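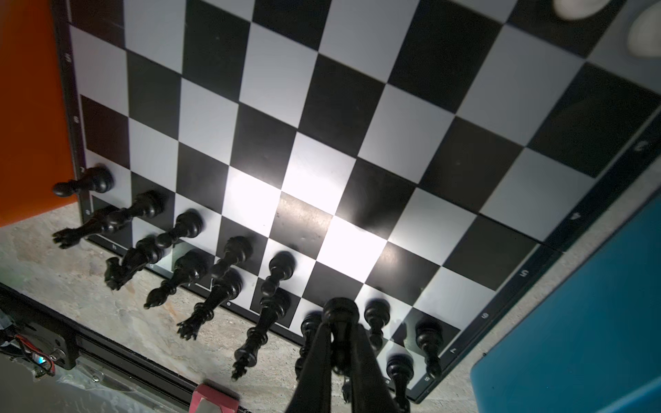
2 min read

A chess-playing robot arm is taking shape on the concrete floor of a shared workshop, where two members have been working on it since March. Shu-fen Mak and Tsung-han Wu are building the machine, which they call Brakesa, to pick up and move ordinary chess pieces on an ordinary board, with no magnets under the squares and no special bases on the pieces.

The arm carries a black two-finger gripper and a small camera that looks down at the board from the wrist. Software written by Wu finds the edges of the board in the camera view, works out where each square lies, and passes a target position to the arm. A free chess engine running on an old laptop chooses the moves.

Mak said the moves themselves were the easy part. Most of the evenings so far have gone into gripping. The pieces are glossy, and the taller ones stand close together at the start of a game, so the fingers have to come down between neighbors without touching them. The first set of printed fingers was too wide for that. The current pair is narrower and tapers toward the tip.

"Pawns are fine now," Mak said. "The king is hard. It's tall, and if you grab it too high it swings."

Lighting has been the other problem. The workshop's overhead lamps leave a bright patch in the middle of the board, and inside it the dark squares come out pale enough that the software sometimes reads them as light ones. Wu has tried lowering the camera exposure, and plans to add a cloth diffuser before buying anything else.

In the latest round of tests the arm made 100 pickups from the back rank and dropped or knocked over a piece in 12 of them - an improvement on the month before, when it failed on about a third. A full move, from the start of the camera scan to the release of the piece, takes 60 seconds. The builders want to cut that in half.

The project has cost some 800 dollars, most of it for motors. The control code runs to 333 lines and will be shared with other members once captures work. At present the arm can lift a captured piece but has nowhere set to put it down, and a person has to take it from the fingers.

Pramila Pant, who plays at a local club, has agreed to be the first opponent. Castling and pawn promotion will be done by hand in that game.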